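December 29, 2018
By Bianka Oláh

What changed on the packing side this year

I have worked at Kerekes for 11 years, most of them on the mixed produce line, where we make up plates and small boxes for offices and hotels. In August the company brought in Ullico to see which parts of the job could be done by arms. People at home keep asking me how it is going, so I am writing it down.

There were 28 of us on the line in the spring and there are 28 of us now. Two people moved to the Lavdale site, and they had asked to go before any of this started. The hours are the same. The work is different.

Before, I stood and packed for the whole shift. Now I spend four hours packing and the rest in the side room with the test cells. We set out the fruit, start a run, write down what was dropped or put in the wrong place, and set it out again. My wrists feel better. My eyes get tired, and I miss talking across the belt.

The pay question is still open. Setting up a cell is not in our job grades, so we are paid as packers while doing it. We raised this in the fall and were told to expect an answer in the new year. Some of the older packers don't want to learn the cells at all, and so far they have been left alone. I hope that stays true.

The practice fruit is artificial, so we can use the same pieces every day. One of the setups has two arms, a red plate shaped like a flower, and a strawberry and an avocado on it. The lychees, the orange and the long yellow one are on the floor panel in front. 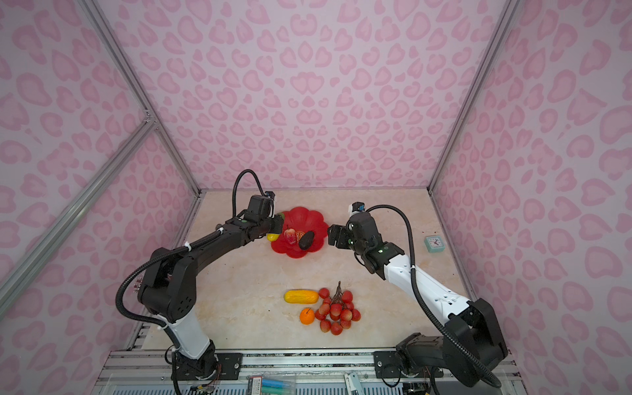 What I would ask for next year

A grade for cell work, written down, and training during paid hours for anyone who wants it. Also a second stool in the side room.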